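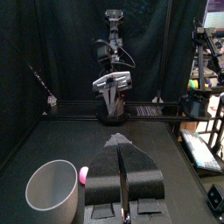

**My landlord wants $691 for "cleaning", can he do that?**

Posted by hernetti_upstairs, 2020-05-20

So I moved out of my apartment in Erville and just got my deposit statement. I paid 600 up front, and he's keeping all of it AND says I still owe the rest! The only thing on the sheet is "cleaning, $691." No receipt, nothing broken down. I scrubbed that place for two days (even the oven, ugh) and I have pictures from when I moved in last December. Do I just pay it? I really don't want this showing up on my credit.

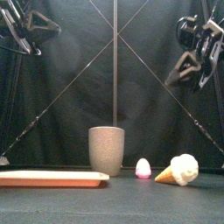
**atov59**

Don't pay yet! Write him a short letter asking for an itemized list with receipts, and send it certified so you can prove he got it. A lot of states give landlords a deadline for sending the list, and if they blow it they can lose the right to keep anything. Look up "security deposit" plus your state on the attorney general's site. Mine had a sample letter I pretty much copied. I got my check 24 days later, minus a fair charge for a blind I broke.

Keep your pictures somewhere safe, and email them to yourself so there's a date on them.

**jafarzadeh_k**

landlords are all the same, mine tried this too. take him to small claims

**porchlight24**

Small claims is fine but do the letter first, the judge will probably ask if you tried. Also check your lease for a flat cleaning fee, mine had one buried on the last page and I felt pretty dumb. Not every state allows those, so look that up too before you write to him.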